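2 September 2018
Sock team notebook, Sorlow bench

Back after the long break and the club has a project again! Writing this up while it's fresh so Līga can read it before she drives over, and so I stop getting the same question in the group chat. Short version: we are doing socks. Slightly longer version: we're entering the household handling class at Flikemano in April, the task is to clear a basket of mixed laundry and match what can be matched, and we get scored on time and on how many pieces end up where they should. Socks are the smallest thing on the list and the thing our old program was worst at, so socks first.

Danish spent most of the morning on the mounts. The old plate had worked itself crooked again (I think it's the thread, he thinks it's me), so he backed all the screws out, cleaned them up and put them back with the blue stuff. Seems solid now. I wiggled it hard and it stayed put. Please don't use the long hex key from the red box for this, it's rounded at the tip and it will ruin the heads. I've put tape on it and will bring a new one.

Then calibration. Left opened and closed fine on the first try. Right reported a jaw width of 7 mm with the jaws shut, so either the zero was off or something was in there. I blew it out, ran the zero again, and it came back clean. Wrote the new offsets into the settings file and saved the old ones next to it with "old" on the end, which I know is not how Danish wants us to do it – I'll move it into the repo tonight.

On to the fun part. We agreed on the goal for this round, which is 50 good demonstrations of taking a sock out of the basket and laying it on the table. No matching yet, no folding, only out and down. After that we train, see how bad it is, and decide on the next 50. Danish wanted to go straight to pairs and I talked him out of it. Last year at Delacroix we tried to learn the whole job in one go and came home with a robot that was very good at pushing a towel off a table.

Things I noticed while doing my share:

Grabbing by the cuff is easier for me but the sock then hangs long and it's hard to set down flat. Grabbing by the middle gives a shorter drop but I miss more. I went back and forth and I think that's bad for the data, so from now on let's all go for the cuff and see. If you grab the wrong bit, put it back and start the take over.

Slow down on the lift! I watched my first takes back and I yank. The sock swings, the sock lands wherever it likes, and the poor program has to learn from that. Count to two in your head on the way up.

The two beige ones are a pain when they lie on top of each other. You go in for one and come up with both. I like that as a test case but not in the first batch, so spread things out a bit before each take. Light blue is no trouble at all, it stands out nicely from the brown wicker.

Low basket sides are a big help, by the way. We tried my deeper one from home first and I kept knocking my knuckles on the rim. Swapped it and never looked back. I'd still like to do a set with the deep one before April, as the rules don't promise any particular basket.

Put the basket back in the same spot after each take. I drifted toward the front over the first run without noticing and only saw it when I lined up the clips. Starting fresh tomorrow with that fixed.

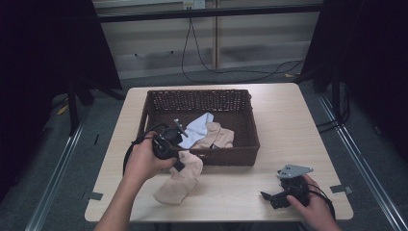

Beige sock on its way out, left hand doing the work, right hand parked.

On parking: please rest the right gripper on the table when you aren't using it. I was waving mine around like I was conducting, and every wobble ends up in the recording.

Count at the end of the session is 20 keepers. I threw out everything from before the zero was fixed, which hurt a little, but the jaw widths in those are plain wrong and I don't want them sneaking in. The last clip of the day is number 1506 in the log, so if you're looking for today's stuff, work backward from there. The numbering carried over from last season, I didn't reset it. Danish has opinions on that too and he can write his own entry.

Tried a quick look at the clips in the Ukberg viewer before packing up. Time stamps between left and right line up well, much better than in spring. One clip has a gap in the right-hand track of maybe half a second, no idea why. I wiggled the connector and couldn't get it to happen again. Keep an eye on it, and if you see the number freeze on the screen, stop and redo the take.

Still to do:
Move the offsets file into the repo (me, tonight)
New hex key (me)
Thirty more takes for the first batch (Līga and Danish, whoever gets in first)
More socks. Thick ones, kids' ones, one with a pattern. Raid your drawers, clean please
Ask Flikemano if the pieces have to be laid flat or only have to be out of the basket
Find out what the dropout was

Līga, the charger you asked for is in the second drawer, under the gray cloth. Danish has the spare key until you get here.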